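Computer refurbisher puts robot arm on the teardown line

Carkitz, which takes in used office computers and sells on the working parts, has begun using a robot arm for part of its teardown work. The arm was set up by automation firm Puvix and has been in use since March at one workstation in the company's Arancibia building.

The site handles 300 desktop computers in a normal week, most of them from schools and local government offices. Until this spring all of them were taken apart by hand by a team of five technicians. A technician would open the case, pull the cables, take out the drives and memory, and sort what was left for resale or scrap. 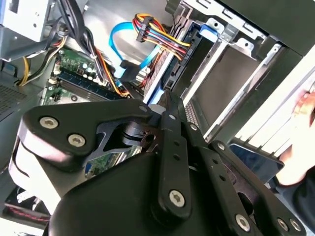 The new workstation splits that job. A technician still checks each computer in, opens it and lays it on the table. The arm then works on cables and drives under a program written for that model of case. Anything the program can't deal with goes back to the technician, who finishes it by hand.

"The cables are what wears people out," said Gintarė Kairys, who runs the teardown floor. "You are bent over with your fingers in a metal box for most of a shift. I had two people asking to move to shipping because of their wrists."

Kairys said no jobs have been cut. One technician has moved to testing, where the company had a backlog of drives, and the other four now take turns at the robot workstation, changing over at lunch. The rest of the teardown is still done at the old benches.

Puvix has so far written programs for a small number of case models. Each one has to be taught separately, as power supplies and drive cages sit in different places from one maker to the next. Technicians help with this by showing the Puvix engineers the order in which they would do the work themselves.

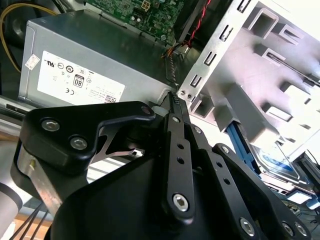
The gripper inside an open desktop computer, between the power supply and the drive cage.

Madhu Tripathi, the project engineer at Puvix, said the arm is slower than an experienced technician on a single computer, and that the company did not promise otherwise.

"A good technician can feel when a clip is about to let go," Tripathi said. "We are working on that. For now the gain is that one person can look after the station and do the paperwork for the next batch."

The paperwork has been a sore point. Each drive has to be logged before it leaves the floor, and technicians used to stay late to catch up on the records. That is now done during the shift, with entries made in Inumgate, the stock system Carkitz already used for its warehouse.

Not everyone on the floor was in favor at first. Staff asked for a written statement that the robot station would not be used to set hourly targets for the people at the hand benches, and management agreed to it before the arm was switched on. Pay grades have stayed the same, although technicians who complete the Puvix training course get a one-time payment of $200.

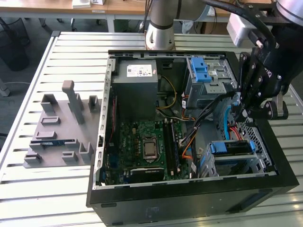 An opened tower on the slatted worktable, with the gripper reaching in near the drive bay.

The station had finished 806 computers by the end of its first trial period, counting those that needed help from a technician. Carkitz and Puvix will go over the results together before deciding on a second arm. Kairys said she would want more case models covered first, and better lighting over the table.

Training for the evening shift is due to start next month.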